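Fixing a sacrificial board to a perforated bench

A perforated bench top drains dust well and takes clamps anywhere, but it is a poor surface for small parts. Anything narrower than a hole tips or drops through. A glued-strip board screwed down over the grid solves this and can be replaced when it wears.

Cut the board so that its fixing points land on hole centers. Measure the grid across several holes and divide – a single gap gives too large an error. Drill clearance holes in the board and countersink them until the heads sit below the surface. Use a large washer and a nut under the table. Run the grain parallel to the long edge of the bench.
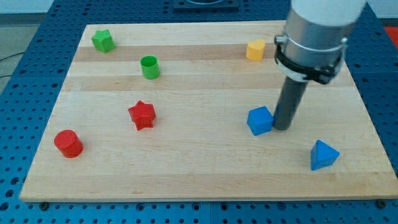
Sort small printed blocks by shape before sorting by color. Stars and hearts have inside corners that hold stringing and need a pick or a stiff brush. Cubes and prisms can be rubbed flat on 220-grit paper. Open cylinders should be checked at the rim, where the last layers lift first.

Leave the fixings slightly under full torque for the first 2 weeks, then retighten. Solid wood moves across the grain, and a board pulled down hard at every corner will cup or split along a glue line.

Finish with one thin coat of hardwax oil (Vondine or similar). Film varnish chips at the screw holes. Re-oil when water stops beading, and wipe off the excess within 7 minutes.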